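Dresten Arts Commission
Minutes of the Regular Meeting, December

Present: Anneli Leinonen (Chair), Teemu Seppälä, Minttu Toivonen, Krystyna Zieliński
Absent: Reijo Halonen (excused)

1. Call to Order
The Chair called the meeting to order at 6:30 p.m. A quorum was present.

2. Approval of Minutes
Mr. Seppälä moved to approve the minutes of the previous meeting with one correction: under Item 4, "Karpinen Hall" should read "Karppinen Hall." Ms. Toivonen seconded. Motion carried.

3. Winter Concert Series
Ms. Zieliński reported that attendance at the opening concert in Karppinen Hall was 558. The Sturura string ensemble has confirmed for the second date and has asked for access to the hall from 3:00 p.m. for rehearsal. The side entrance will remain closed until the door closer is replaced. Members asked that the ramp entrance be marked on the printed program.

4. Small Grants
Four applications were received. Ms. Toivonen moved to award $2,000 to the Tirkis Puppet Theater for its school matinees, payable on receipt of a signed agreement. Mr. Seppälä seconded. Motion carried, with Ms. Zieliński abstaining as a member of the theater's board. The remaining applications were held over pending budget forms.

5. Old Business
The loan agreement for the textile exhibit has been returned by the city attorney with changes to the insurance clause. Mr. Halonen will review the changes and report in writing. No action was taken.

6. Hall Lobby Refreshment Area
The Commission discussed colors for the refreshment area in the Karppinen Hall lobby. Ms. Toivonen recommended that the new signs follow the white, terracotta and leaf green of the potted plant on the white marble countertop, with the orange shade limited to a thin border like the rim of the pot. Mr. Seppälä asked that lettering be dark enough to read from the coat check. Staff will obtain two quotes for printing. The Chair adjourned the meeting at 7:50 p.m.
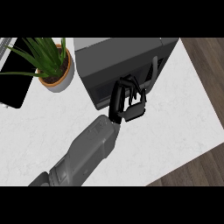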